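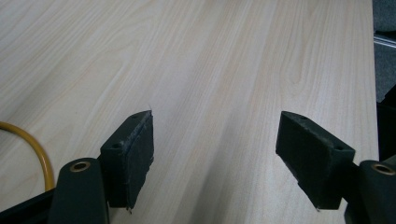
Para Hortensia Castaño, o erro mais caro de um orçamento de robótica é começar pelo braço. "Toda a gente quer logo o braço! Eu também queria", ri-se ela, com a folha de cálculo da Wekwood aberta desde as nove da manhã. A ideia agora é outra: comprar primeiro as pinças de mão, recolher dados durante uns meses e só depois pedir propostas à Trakel e à Vekent.

As contas entusiasmam-na (e contagia). Cada pinça completa ficou em 1.210 euros, com cabo e suporte, e o plano prevê 7 até maio. "Com isto pomos gente a trabalhar em mesas normais, já na próxima semana - e aprendemos que dedos precisamos mesmo."

Os dedos são, aliás, a linha do orçamento que mais cresceu. As almofadas gastam-se nas arestas, começam a desfiar, e Hortensia passou a contar com 12 pares de reserva. "São 33 euros o par. Quem se esquece dos consumíveis passa o ano a pedir reforços de verba."
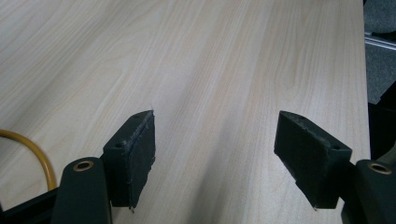
*Os dois dedos da pinça, abertos sobre a mesa de trabalho.*

E o braço? Fica para a segunda fase, com uma visita marcada à oficina da Urquijo, num sábado, para ver dois modelos em funcionamento. Ela já tem a lista de perguntas pronta: prazo de entrega, peças, formação, quem atende o telefone quando a máquina para. "Estou desejosa de lá ir. Levo a minha própria pinça na mochila e quero ver se os furos de fixação batem certo com os deles."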